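Gullum Shelves: notes on the book recordings
README, version 5
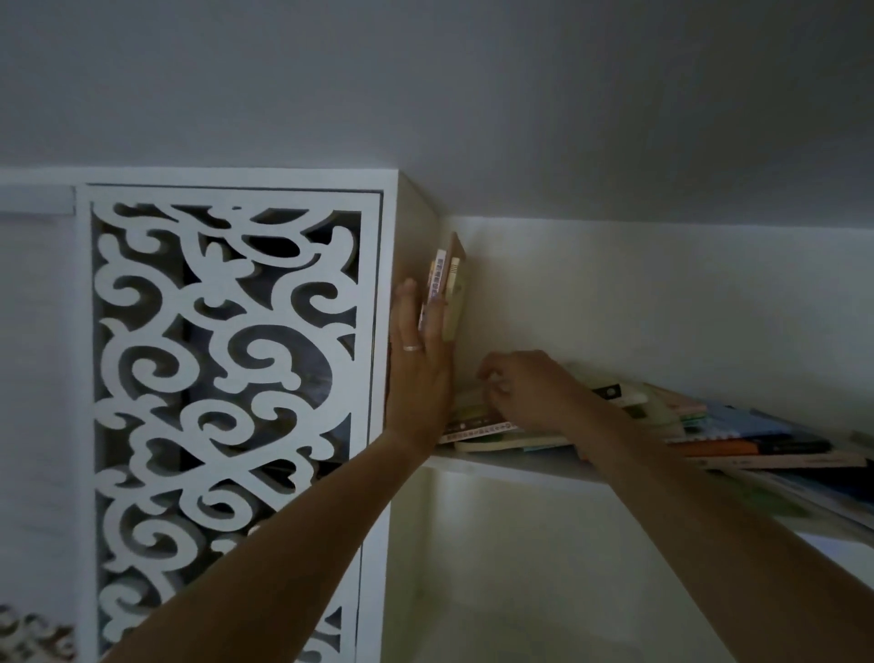 Gullum Shelves is a set of 382 short recordings of people putting books in order at home. It covers the ordinary jobs: filling a shelf, emptying one, straightening a row that has slumped, moving tall books away from short ones. High shelves have their own folder as people handle books differently when they have to reach up. Both forearms are raised for the work, and a shelf may sit right beside another piece of furniture, such as the white cabinet with the scrollwork door, so there is one side where the elbow has less room. Entries of this kind are tagged "high" and "beside furniture".

What is in the folders

low – shelves below the knee, including the bottom rows of bookcases
middle – shelves between knee and shoulder
high – shelves above the shoulder
loose – books on floors, beds, tables and stairs, before or after shelving

The recordings were made in homes in and near Brirnthorpe. Most were finished by December, and the loose folder was filled last. The books belong to the households. We did not bring any of our own, and we did not ask anyone to tidy up first.

The notes file

Each recording has one line in notes.txt. The line gives the folder, the type of job, the kind of shelf and anything standing next to it. Furniture is described in plain words – "cabinet, cut-out door" or "desk, left side" – and we have not tried to name styles or dates. If a job changes halfway through, both jobs are listed with a slash between them.

There are 2532 separate book movements marked in the notes. A movement starts when a hand closes on a book and ends when it lets go. Two or more books moved together as a block count as one movement. A push along a row with the flat of the hand is marked "push" and does not count towards the total.

Light

We used whatever light the room had. Recesses and top shelves are often dim, and 172 of the recordings carry the tag "dim". Moving hands and books can be blurred in these. Titles on spines should not be relied on anywhere in the set, and the notes do not list them.

Known problems

Early lines in the middle folder use "cupboard" and "cabinet" for the same thing. Later ones use "cabinet" only.
Some shelves with a lip at the front are marked as plain.
The tag "double row" was added in version 4 and has not been applied to the loose folder.

Use

The set is kept by Illon and may be used for study and teaching. Please do not try to work out whose home a recording comes from. The short guide to the tags was written for Ung, an earlier set on kitchen drawers, and still has a few drawer terms in it – ignore "runner" and "insert".

Corrections to the notes are welcome. Send the folder name, the line number and the wording you would put in its place.

Last changed 8th September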